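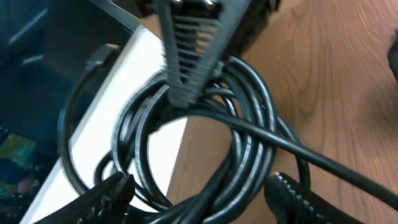 **Kátia Batista**
Gadgets and home tech columnist

I finally got round to a new tablet last month (a Stera, the bigger one) and I've been fussing over it like a new puppy ever since! A few things I've picked up so far, mostly by doing them wrong first.

**Charging.** I don't leave mine plugged in all night any more. There's a setting under Battery that stops it at 80 per cent, and mine still lasts me up to 18 hours of reading and recipes.

**Sticky screens.** If you cook with it propped up by the hob like I do, turn it off before you wipe it. A barely damp glasses cloth is plenty – no kitchen spray, please, I ruined the coating on my old one that way.

**Flour.** Pop the tablet in a clear freezer bag on baking days. The touchscreen works fine through it, though typing is a bit hit and miss.

**Crumbs in the socket.** Switch off, then a dry wooden cocktail stick, very gently. I got 2 years' worth of toast out of my husband's phone.

**Old photos.** I had 2515 of them clogging up the last tablet. I moved the lot to a memory drive before the swap, then checked a handful opened properly before wiping anything.

Next time I'll have a go at the stands – Raíssa has lent me her Dinsa one and I can't get it to fold.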